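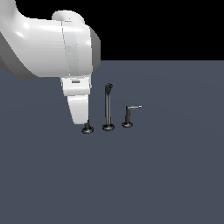

Vomberg Household Phrase Collection: Data Card

Summary

The Vomberg Household Phrase Collection is a text dataset of short written English sentences concerning ordinary work in the home: cooking, cleaning, mending, storing and sorting. It contains 3000 sentences, each with a topic label and a reading-level label. The collection is maintained by the Vomberg Language Office and is intended for research on plain writing and for the preparation of adult literacy materials.

Version

The current release is version 8. It replaces all earlier releases, which remain available on request for purposes of comparison. Changes from version 7 are listed at the end of this card.

Contents

The release consists of one table in comma-separated form, one plain text file giving the definitions of the labels, and a copy of the license. Each row of the table holds the following fields:

id: a whole number that is not reused between releases
sentence: the text as written by the contributor, after spelling review
topic: one of 21 topic labels
level: basic, middle or advanced
source: Fivovley or Lei, according to the writing program in which the sentence was produced

Of the sentences in this release, 1301 come from the Fivovley program. The remainder come from Lei.

How the sentences were collected

Contributors in both programs were adults enrolled in evening writing courses. They were given a topic and asked to write sentences that they might use in a note to another member of the household. Contributors at Fivovley wrote by hand, and their work was typed by course staff. Contributors at Lei typed their own sentences. This difference should be kept in mind by anyone studying punctuation, as the typists at Fivovley supplied a final period wherever one was missing and the original sheets were not kept.

Participation was not a condition of enrollment. Contributors signed a release form and could withdraw their sentences until the close of the collection period in December.

Labeling

Topic labels were assigned by one reader and checked by a second. Where the two disagreed, the matter was settled by Gerrit Boersma, who edited the label definitions. Sentences that fit more than one topic carry the label of the main verb. "Wipe the shelf before you put the jars back" is therefore filed under cleaning and not under storage.

Reading levels follow the Hidine scale, a three-step scale developed within the office for its own course books. It takes into account sentence length, the number of clauses and the presence of words outside the basic word list. The scale has not been compared with other measures of reading difficulty, and users should not treat the labels as school grades.

Known limitations

The sentences reflect two programs in a single region. Dishes, tools and brands of cleaning product that are common there appear more often than they would elsewhere. Laundry and cooking are heavily represented; household accounts and minor repairs are thin. The advanced level is the smallest of the three, and several topics have no advanced sentences at all.

Personal names were replaced with initials. The review was done by hand — users who find a name that was missed are asked to report the id number so that the row can be corrected.

License and citation

The collection may be used and shared without charge for teaching and research, provided that the Vomberg Language Office is credited and the version number is stated. Commercial use requires written permission.

Changes in version 8

Duplicate sentences differing only in capital letters were removed. The topic "kitchen, other" was divided between "cooking" and "storage." Two columns of internal notes were dropped from the table. The label definitions were reworded for clarity, with no change to their meaning.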